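Vinlow opens practice shop for retail trainees at Grurkommont

Monday opening for a room where new starters can learn to fill, face up and tidy a shelf before they meet a customer

Vinlow, the retail training provider, will open a practice shop at its Grurkommont site on Monday at 9.30 am. The room is fitted out with grocery shelving and stocked with the kind of goods found in any corner shop: fizzy drinks in plastic bottles, crisps in tubes, boxed sweets and snacks, and small bottles and tubs.

It will be used by people starting their first job in a shop and by staff moving to the shop floor from other work. Vinlow expects 900 trainees to pass through in the first year, in groups small enough for everyone to have a turn at the shelves.

The site was used as offices until last year. Vinlow took on the lease in March and kept the grey carpet. The shelving units have dark grey shelves with a white strip along the front edge, where price labels can go once a group has learned to set out a bay. Drinks go on the upper shelf and crisps and boxed snacks on the one below.

Pongsak Saengthong, head of training at Vinlow, said: "People think filling a shelf is something you just pick up. Some do. A lot of them get a quick word on the first morning and are then left to it, and the shelf looks a mess by dinner time. We wanted a place where you can get it wrong, take it all off and start again."

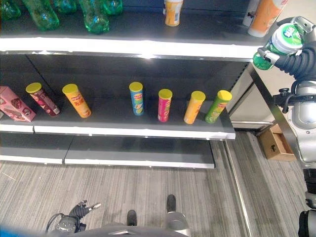 Issue 30

Crisp tubes are among the first things trainees handle. They are light, they tip easily, and the label has to be turned to the front by hand. A row with tubes leaning or standing at different depths is a common sight in a busy shop, and trainees are asked to put one right: stand each tube up, bring it forward to the edge, turn the label and close up the gaps. They then do the same with mixed flavours, using the colour of the tube to group them.

Boxed snacks come next. Boxes can stand or lie flat depending on the height of the shelf, and the group is shown how to choose. Drinks are left until later in the day as full bottles are heavier and are lifted to a higher shelf.

The basic course lasts one day. The morning covers safe lifting, reading a shelf plan and checking dates. After lunch the group works at the shelves, and the last 40 minutes are spent on a full tidy of the bay, which the trainer then goes through with them. A longer course over three days adds stock counts, dealing with damaged goods and helping customers who cannot reach or find an item.

Kamolrat, the wholesaler, is supplying the stock for the first year. Goods will be swapped before they reach their date, and anything that can still be eaten or drunk will be passed to staff and trainees to take home. Cledum, which supplied and put up the shelving, will return twice a year to check the fixings and change the shelf heights, so that trainees who come back for a second course find a different layout.

Vinlow tried out the course with 70 trainees at a borrowed unit before signing the lease. Their comments led to several changes. The first version had the drinks in the morning, and many people said their arms were tired before they reached the smaller goods. The shelf plan was also printed too small to read from a step back, and it has been redrawn on a larger sheet.
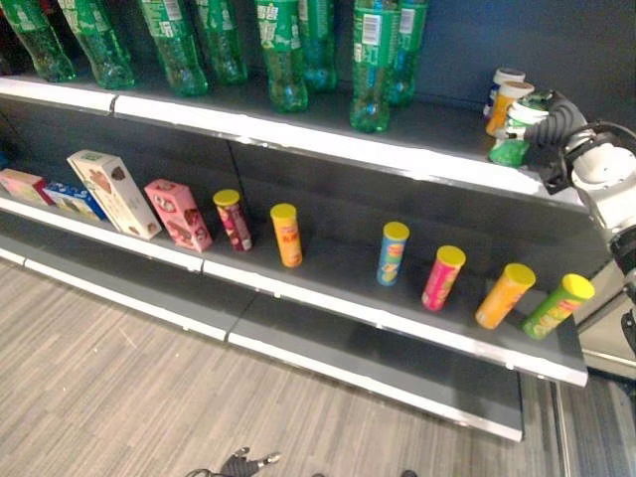 Bottles set towards the back of a shelf are a good test of whether a trainee has understood facing up. The shelf may be well stocked, but from the aisle it can look bare, and shorter customers may not be able to reach. Trainees pull the front row forward to the white edge, turn the labels outwards and fill in behind. Small tubs and bottles at the end of a shelf are treated the same way, with the shortest kept at the front.

"It is the dull part of the job and it takes up most of the day," said Mr Saengthong. "If you are quick and neat at it, you have more time for the customers. That is what the managers tell us they want."

Employers can book a whole group or send one or two people to a mixed course. Places on mixed courses are also open to people who are out of work, at no charge. Trainees should wear flat, closed shoes and clothes they can bend and stretch in. Lunch is not provided, but there is a kitchen on the same floor with a kettle and a fridge.

The practice shop will be open to visitors on the opening day until 4 pm. Managers who would like to look round are asked to call at the front desk on arrival. Parking at the site is limited.

Notes to editors

Vinlow runs courses for shop, stockroom and till staff. The practice shop is its first training room with working stock.

Courses at Grurkommont run on weekdays. Evening sessions will be added if there is enough demand.

Interviews with Pongsak Saengthong can be arranged through the Vinlow press office.

Ends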